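**Week 4: Describing what's in your mouth**

Reading for Wednesday: Gill, the chapter on sweetness. Skip her poem.

Last week's tasting sheets are back. Of 31 of you, 21 wrote "refreshing" for the Gosero pear soda. Refreshing is what the can says. I was hoping for a second opinion.

So, some ground rules for beverage reviews:

- **Taste it twice.** Once cold, once after it has sat out for an hour. Cold hides sugar. A warm cola has no secrets left.
- **Sweet compared to what?** Use the reference syrups on the side counter. If you say "a bit sweeter than syrup B," I can check you.
- **Separate smell from taste.** Pinch your nose, sip, let go. Most of what you call "peach" shows up when you let go.
- **Carbonation is a texture.** Prickly, soft, foamy, gone. "Fizzy" gets half credit.
- **No childhood until paragraph two.** I'm sure your grandmother's lemonade was lovely. Etenesh Abera got away with it in her Fornex review by spending 500 words on the acid first. 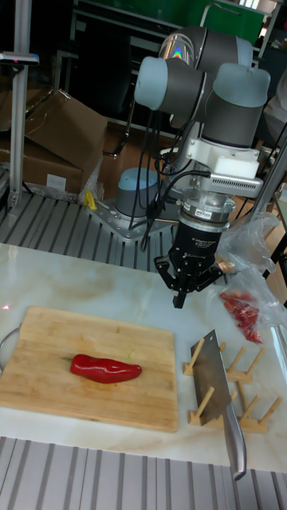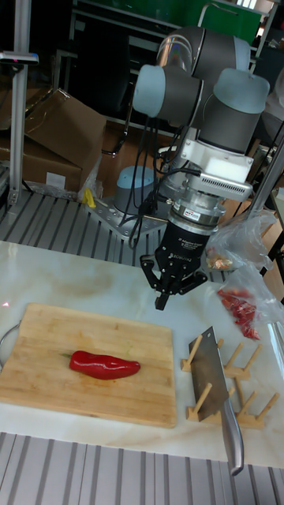
**For next time**

Review one flavored water, any brand, in a page or less. Joar has already claimed the Backlund cucumber, and I wish him well. Give me the aroma, the first sip, the middle, and whatever is still hanging around a minute later. Aftertaste is where flavored water usually confesses.

Price goes at the end. If you put it first, you'll spend the whole review trying to get your money back.

Bring your own cup, washed. Dish soap is a flavor too, and Hedvig found it in three samples.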